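Subject: Re: [skiswood-users] Move to the Claveo catalog in August

> The old catalog has 1559 titles on it and 356 of those have no shelf mark at all. Can we import them as they are, or does Claveo reject a record with that field blank?

It takes them, but they all land in one list called "Unplaced" and you can't search that list by author. At the Masson branch we filled in a dummy mark (ZZ) before the import and fixed the real ones later, shelf by shelf.

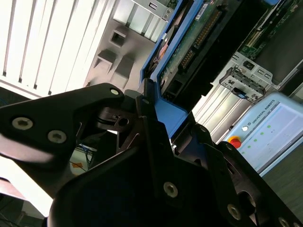
The other thing to check is dates. Anything entered before 2000 came over with a two-digit year, and Claveo read some of those as loans due in the future. Sort by due date after the import and you'll see them at the top.

Large print and audio need separate item types. If you leave them as "Book" the loan period drops to 2 weeks, and our readers complained. 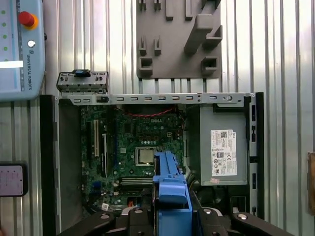

For labels we stayed with Ernitness. Their sheets line up with the Claveo template if you set the top margin to zero and turn off "fit to page."

Please don't delete the old file once you've switched. We went back to ours several times in the first month, mostly for donor notes, which don't import. 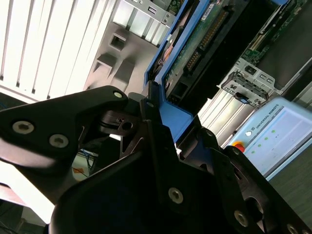 I can send the column map we used. It's a plain spreadsheet. Reply to me off list and say which version you're exporting from.

--
Masson branch, Skiswood Libraries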